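Pastry Production Cook – Adasen Catering, Weltberg site

Adasen Catering supplies desserts and confectionery to staff restaurants. The Weltberg kitchen turns out 2,000 portions per shift. The post is full time, starting in March, and reports to Waltraud Lindemann, head of production.

Duties: batch preparation of doughs, creams and nougat; portioning and wrapping; allergen labeling; temperature logs.
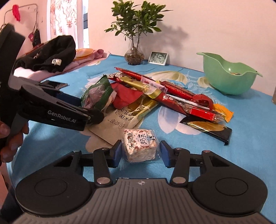 Requirements

Completed training as a pastry cook or confectioner
Three years in volume production – hotel or contract catering
Valid food hygiene certificate

Shifts are eight hours, with two weekends off per month. Send a resume and references to the Weltberg kitchen office.

Posted 11 December 2023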